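Coveddale Interior Fittings – User and Care Manual

Section 4. White plastic wall housings

4.1 Scope

This section covers routine care of white molded plastic housings fitted against a painted or smooth-finished wall. It applies to housings with an open recess on the underside. Closed cabinets and metal units are covered in Section 5.

The section deals with the housing, the recess and the strip of wall next to it. Replacement of parts inside the housing is outside its scope. For those jobs, use the sheet supplied with the unit.

Read 4.2 and 4.3 before starting. Work through 4.4 to 4.7 in order.

4.2 Terms used

Housing. The molded outer body, from the wall edge to the rim.

Slot. Any elongated opening in a flat outer surface of the housing. Slots may differ in size and angle on the same unit.

Recess. The cavity reached from below.

Rim. The thick edge around the mouth of the recess.

Perforations. Small holes, in a row or as the outline of a panel.

Floor panel. A flat panel set into the bottom of the recess.

Hanging material. Any sheet or strip that hangs in the recess or below it, in whatever material.

Wall joint. The line where the side of the housing meets the wall.

4.3 Before you start

Materials

Two lint-free cloths, one kept dry
One soft brush, bristles no longer than a finger joint
Platen cleaning concentrate, diluted as stated on the bottle
Clean water in a separate container
Cotton swabs
Flashlight
Gloves
Pekanley tape, narrow roll, for protecting the wall
Inspection card for the room

CAUTION: If the housing has an electrical supply, switch it off at the isolator before any damp cleaning. Do not rely on a switch on the unit itself. If the isolator cannot be found, carry out dry cleaning only and enter this on the card.

CAUTION: Do not use solvent, bleach, scouring powder or a melamine sponge. Gloss plastic scratches easily and the dulled area cannot be polished out on site.

CAUTION: Do not spray any liquid toward a slot or into the recess. Liquid goes on the cloth only.

Keep a clear floor area of 900 mm in front of the housing. Move bins and loose furniture out of this area. Where the unit is above shoulder height, use a step with a handrail. Do not lean on the housing for support.

NOTE: On units fitted close to a corner the clear area may be measured from one side only.

4.4 Visual inspection

Inspect the unit dry. Dust, stains and small cracks are easier to tell apart before the surface has been wiped.

1. Look over the front and the flat surfaces with the room lights on. Note chips, yellowing and adhesive residue.

2. Check each slot with the flashlight held to one side. The edges should be smooth. A slot normally looks solid black from a distance, and this is not a fault. Do not push anything in to test the depth.

3. Move below the unit and look up into the recess. Start at the rim and follow it all the way round. Hairline cracks usually begin where the rim changes direction.

4. Look at the perforations. Count is not important. Check only that no hole has opened into its neighbor and that none is filled with paint or scale.

5. Look at the ceiling of the recess where it meets the back wall. A slight rounded bulge here can be part of the molding. Compare with the previous card entry. A bulge that has grown since the last entry is to be reported.

6. Look at the floor panel. It should sit evenly in its outline with no raised corner.

7. Check any hanging material for tears, stains and loose attachment. Do not pull on it at this stage.

8. Check the wall joint. Light shadow along the joint is normal. A gap that takes the edge of the inspection card is to be reported.

Shading inside a white recess can be mistaken for dirt. The inner walls may look paler and slightly blue next to a bright rim, and soft vertical lines on them may be molding seams. Change the angle of the flashlight before recording a stain. A shadow moves with the light. A translucent sheet lying near an inner wall also needs a second look, as folds in the sheet may read as marks on the plastic behind it. In a recess with both a sheet and a strip, record the two separately on the card: translucent sheet on the right side, beige strip directly under it.

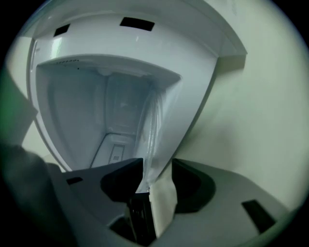
4.5 Dry cleaning

1. Put on gloves.

2. Fix Pekanley tape to the wall along the full length of the wall joint. Leave a narrow margin between the tape and the plastic so that the tape does not cover the joint. Cream and off-white wall finishes show smears readily, and the tape should be wide enough to catch a stray cloth.

3. Wipe the top and outer faces with the dry cloth, working away from the slots.

4. Brush the edges of each slot lightly outward. Do not brush across the opening.

5. Brush the rim from the highest point down each side.

6. Brush perforations along the line of holes, with the bristles held nearly flat. A diagonal row is brushed from its upper end to its lower end.

7. Hold hanging material to one side with the back of the hand. Brush the wall behind it. Release it slowly so that it returns to its own folds.

8. Brush the floor panel last. Remove loose dust with the dry cloth.

NOTE: Paper strips mark where they are gripped. If the material of a strip is not known, treat it as paper and handle it by the edges.

NOTE: Shake the brush out away from the unit between steps. Dust carried up from the floor panel settles in the perforations near the rim and has to be removed twice.

4.6 Damp cleaning

Carry out damp cleaning only where the inspection has found no cracks and the supply, if there is one, is isolated.

1. Dampen one cloth in the diluted Platen concentrate and wring it out. No drop should form when the cloth is squeezed in one hand.

2. Wipe the outer faces in straight, overlapping strokes. Stop short of each slot.

3. Clean the border of each slot with a damp cotton swab. Use a fresh swab for each slot.

4. Wipe the rim. Support the housing from the outside with the free hand if it flexes.

5. Wipe the inner walls from the ceiling of the recess downward. Follow the taper toward the bottom center. Turn the cloth at each pass.

6. Dab perforated areas. Wiping drives residue into the holes.

7. Leave the cleaner on the surface for 60 seconds at most. Rinse with a cloth dampened in clean water.

8. Dry with the second cloth. Pay attention to the outline of the floor panel, where water collects.

9. Remove the tape from the wall, pulling it back on itself at a low angle. Start at the lower end.

CAUTION: Do not wet hanging material. If a sheet has to be cleaned, take it out first as described in 4.7. A beige or unbleached strip is not to be cleaned at all. Replace it when stained.

CAUTION: Do not lever the floor panel. Some panels are molded in one piece with the recess and will break.

Adhesive residue

Warm the residue with a cloth dampened in warm water and roll it off with a gloved fingertip. Repeat if needed. Gudeta residue remover may be used on outer faces only, and never within a hand's width of perforations. Rinse at once.

Scale

Light scale on the rim is removed with a second pass of Platen concentrate. Heavy scale in the recess is entered on the card and left for the maintenance contractor.

4.7 Hanging material

First establish how the material is attached. Look for a clip, a fold over an edge, a roll or adhesive. If no attachment can be seen, do not remove the material.

To remove a clipped or folded sheet:

1. Support the lower edge of the sheet with one hand.

2. Free the upper edge, working from one corner to the other.

3. Lower the sheet out of the mouth of the recess without dragging it over the rim.

4. Lay it on a clean flat surface. Note which side faced the inner wall.

To refit:

1. Check that the inner wall is dry.

2. Offer the sheet up from below, same side to the wall.

3. Secure the upper edge. Let the sheet fall freely.

4. Check the position of any strip below the sheet. The sheet and the strip should not be stuck together.

A few soft folds are acceptable. A sheet that has to be pulled flat is under tension and should be refitted.

NOTE: Where a spare is fitted, write the stock line on the card. The line for general recess sheets is 93. Strips are drawn from local stock and have no line number.

4.8 Completion

1. Look up into the recess again with the flashlight and confirm that no bristle, swab or lint remains.

2. Confirm that all slots are clear at the edges.

3. Wipe any splash off the wall with a barely damp cloth. Use water only.

4. Restore the supply if it was isolated.

5. Return bins and furniture to their positions.

6. Complete the card. Enter the work done, any fault found and the month.

4.9 Faults to report

Crack in rim or body: stop damp cleaning, report the same day.

Housing moves when touched: keep the area clear and report at once. Do not tighten fixings from below.

Gap at wall joint: report. Do not fill with sealant, as this hides further movement.

Raised floor panel: report. Leave the panel as found.

Blocked perforations after two dry passes: report. Do not clear with wire or a pin.

Discoloration inside the recess that returns between visits: report with the position given as upper, lower, left or right, as seen when facing the unit.

Torn hanging material: replace from stock if the attachment is understood, otherwise report.

Used cloths go in the laundry bag for Section 4 work. Cloths that have carried Gudeta remover are kept separate – see Section 7, Storage.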